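아르볼레다 반투명 수납함 (3개 묶음) / 조도라 나무 손잡이 커틀러리

안녕하세요, 주방 소품 가게 프로드우드입니다. 이번 달에 제일 많이 물어보신 두 가지를 한 페이지에 모았어요. 하나는 서랍이든 식탁이든 척척 올려 두고 쓰는 회색 반투명 수납함이고, 다른 하나는 제가 집에서도 쓰고 있는 나무 손잡이 커틀러리예요. 따로따로 페이지를 만들까 하다가, 어차피 같이 사 가시는 분이 많아서 그냥 합쳤습니다!

수납함 얘기부터 할게요. 저는 원래 수저를 컵에 꽂아 두던 사람이에요. 그런데 젓가락은 자꾸 숟가락 사이로 숨고, 포크는 머리만 무거워서 컵이 기우뚱하고... 결국 다 눕혀서 보관하기로 했죠. 그때 처음 들인 게 이 아르볼레다 수납함입니다. 벽이 위로 갈수록 살짝 벌어지는 모양이라 손이 들어가기 편하고, 짧은 쪽 양 끝에 타원형 손잡이 구멍이 있어서 한 손으로 쓱 당겨 꺼낼 수 있어요. 긴 젓가락도 비스듬히 눕히면 쏙 들어갑니다. 나란히 세 개를 놓으면 종류별로 나누기 딱 좋고요.

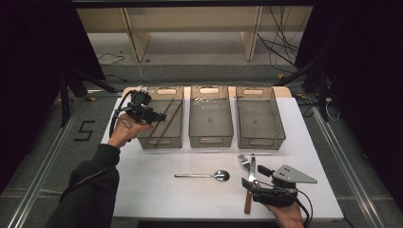 수납함, 이렇게 나눠 쓰세요

저는 젓가락 한 칸, 숟가락과 포크 한 칸, 나머지 한 칸은 일부러 비워 둬요. 빈 칸이 있어야 설거지 끝난 것들을 일단 넣어 두고 나중에 정리하거든요(게으른 사람의 지혜라고 우겨 봅니다). 친구 카말라 바르기즈는 한 칸을 티백 칸으로 쓰는데, 손님이 오면 통째로 식탁에 내놓더라고요. 그것도 괜찮아 보여서 저도 따라 할까 고민 중이에요.

색은 회색 한 가지입니다. 완전히 투명한 것도 있었으면 좋겠다는 분이 계셨는데, 저는 이쪽이 더 좋아요. 뚜껑 없이 열어 두고 쓰는 물건이라 안에 든 게 적당히 비치는 정도가 눈에 덜 어수선하더라고요. 세척은 미지근한 물에 주방 세제면 충분하고, 거친 수세미는 피해 주세요. 잔기스가 한번 나면 속상합니다.

나무 손잡이 포크와 나이프

이제 조도라 커틀러리요. 포크 손잡이는 따뜻한 주황빛 도는 갈색이고, 결이 길이 방향으로 곧게 나 있어요. 금속과 나무가 만나는 자리가 반듯하게 딱 떨어지는 것도 마음에 듭니다. 저는 물건 살 때 꼭 그 이음매부터 봐요. 손톱으로 한번 쓸어 보고, 걸리면 내려놓고요. 전부 스테인리스로 된 숟가락을 오래 쓰다가 나무 손잡이로 바꾸니 손에 닿는 느낌이 달라서 한동안 포크로 밥까지 먹었네요.

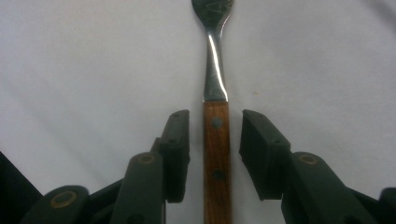

포크 손잡이와 목 부분. 둥근 리벳 두 개가 손잡이 가운데 선을 따라 박혀 있어요.

나무라서 관리가 걱정된다는 분이 많으신데, 생각보다 쉽습니다. 물에 오래 담가 두지만 마세요. 식기세척기도 안 돼요, 제발요! 씻고 나서 마른행주로 닦아 세워 두시고, 손잡이가 푸석해 보인다 싶으면 식용 미네랄오일을 키친타월에 조금 묻혀 문질러 주세요. 오일을 바른 날 저녁에는 그냥 두시고 다음 날 아침부터 쓰시면 됩니다. 저는 2월에 한 번 발랐고 다음은 여름쯤 바르려고요.

저희 가게에서 포장을 맡고 있는 오타르 비크가 꼭 써 달라고 한 것도 있어요. 나무는 자연 소재라 손잡이마다 색과 결이 조금씩 다릅니다. 진한 걸로 골라 달라, 밝은 걸로 골라 달라 하시면 주문 메모에 적어 주세요. 재고가 있는 한 맞춰 드려요. 금속 부분도 조명에 따라 밝게도 보이고 어둡게도 보이니 화면 색과 조금 다를 수 있습니다.
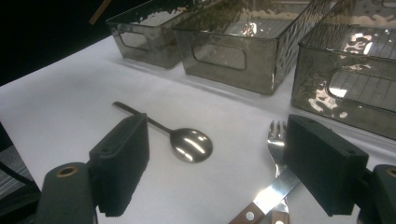
자리 얘기도 많이 물으시죠. 수납함을 서랍에 넣을지 식탁에 올려 둘지는 집마다 다르겠지만, 저는 식탁파예요. 밥 차릴 때 서랍까지 안 가도 되니까 식구들이 알아서 수저를 챙기거든요(이게 제일 큰 수확입니다). 다만 식탁 공간이 빠듯하면 먼저 자로 재 보세요. 세 칸을 한 줄로 놓고도 앞쪽에 커틀러리를 펼칠 자리가 남으면 상 차리기가 훨씬 수월해요. 흰 상판에 올리면 회색이 은근히 살아나고, 벽면에 물결처럼 어른거리는 무늬가 생기는 것도 예쁘답니다. 바닥에 가는 줄무늬가 있어서 텅 비워 놔도 심심하지 않고요.

주문 안내

수납함은 3개 묶음으로만 나가고 낱개 판매는 아직 없어요. 커틀러리는 낱개로도, 4인 세트로도 고르실 수 있습니다. 결제하신 뒤 5일 안에 보내 드리고, 사용하지 않은 제품은 받으신 날부터 7일 안에 교환이 됩니다. 지금 창고에 남은 수납함은 92묶음이고, 다 나가면 다음 입고까지 좀 기다리셔야 해요.

직접 만져 보고 고르고 싶으시면 사놀소프 매장으로 오세요. 입구에서 왼쪽 선반, 나무 도마 옆에 있습니다. 점심시간에는 자리를 비울 때가 있으니 오후 2시 이후에 오시면 제일 좋아요. 궁금한 건 페이지 아래 문의란에 남겨 주시면 저녁에 몰아서 답해 드릴게요!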